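Two weeks with the Ivora hand kit, quick notes before I forget

Typing this fast, lunch is almost over.
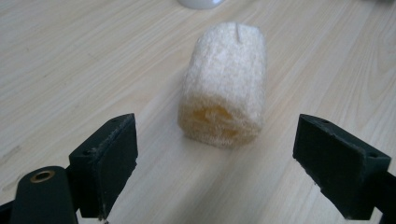

The Ivora is a two-finger gripper you hold yourself, with a camera on it, and you use it to record the moves you want an arm to learn later. Kilby rents them out by the week now, kit plus software plus a help line. I took the two-week deal. Soft stuff is what I care about -- my shop sells bath things, and packing them is where all my time goes. So most of my test runs looked like one loofah standing on end on the wood table, fingers wide open, way more gap than the sponge needs. Flat pads on both sides, dark green going on black. Good pads, I'll get to those.

First, the box. Came in May, in a hard case with foam. Gripper, two cables, a charger, a spare set of pads, a card with a web link on it. No paper manual. The link goes to a 37 page PDF and the part you want is near the end. Read the end first. Seriously. I spent my whole first evening on calibration steps that were for the older model, and the note saying so is in small type under a drawing.

Setup on the second try took 11 minutes. Fine. Laptop found it right away, the app wanted an update, then it wanted another update, then it was happy.

How it feels in the hand. Heavier than I wanted. Not terrible. The trigger pull is long and even, which I like, you can close on something slowly and feel where you are. After an hour my wrist had opinions. There's a strap you can buy seperately and I think it should just be in the case, at this price.

The pads. Okay so I came in ready to hate them. Last year I tried the Szulc starter set and the rubber on that thing grabbed every loose fiber and pulled. I'd open the fingers and the sponge came along for the ride. The Ivora pads let go. I ran loofahs, cotton rounds, a stack of wash cloths, soap bars in paper sleeves. Soap was the easiest, of course. Wash cloths the worst, the fold opens up if you come in too low. Loofahs somewhere in the middle -- they squash, so you have to decide how much squash you want and then do it the same way every single time. That's on me, it's not really the tool's fault. But it does mean your first batch is probably trash. Mine was. Deleted it.

The screws. Small ones on top of the fingers. Had to snug them up twice over the two weeks. The driver isn't in the case either, add it to the list.

Software. Recording is one button, good. Naming the recordings is a mess. Everything gets a long string for a name and you can't change it until after upload, so if you do a bunch in a row and then stop for a phone call, good luck. I ended up writing on sticky notes. The preview is small and a bit laggy but it shows what the camera sees and that saved me more than once, I kept tilting my hand down without noticing and getting nothing but table.

Upload is slow. I have decent internet. One night I left it going and went to bed, and it was done by morning, so whatever. Plan for it.

Then the training part, which is the bit Kilby charges extra for. You send your recordings, they send back a file for the arm. I don't own an arm. They let you book time on one at their Grandier site and I got a slot at 11 in the morning, drove over, watched it try. Soap bars, very good, I would pay for that today. Loofahs, okay-ish. It picked them up most of the time and set them down leaning more than I'd like, and a leaning sponge doesn't go in a box. Wash cloths, no. Just no. The tech at the desk said more recordings would help and I beleive it, but more recordings is more evenings for me.

Help line -- used it 2 times. Quick both times, real person, knew the product. One of them told me about the page at the end of the PDF. Wish I'd called sooner.

Stuff I'd want fixed:

Put the strap and the driver in the case.
Let me name a recording when I make it.
Take the old model out of the manual or give it its own manual.
Some kind of night upload setting, so I'm not sitting there hitting start.

Stuff I'd leave alone: the pads, the trigger, the case, the help line.

Would I rent again? For soap, yes, and I think I will before the holiday orders start. For loofahs maybe, if I can get a full weekend to record and I keep my squash the same. I wouldn't buy one. Even at the shop's busiest I'd use it a few weeks a year and then it sits on a shelf.

If you sell hard stuff -- jars, tins, boxed candles -- you'll have a much easier time than I did, and you can probably skip half my complaints. If you sell anything that squashes, take the two weeks and not the one. The first few days went to me learning how to hold the thing.

Back to packing. Will post the soap numbers when I've cleaned them up, they're on the sticky notes right now.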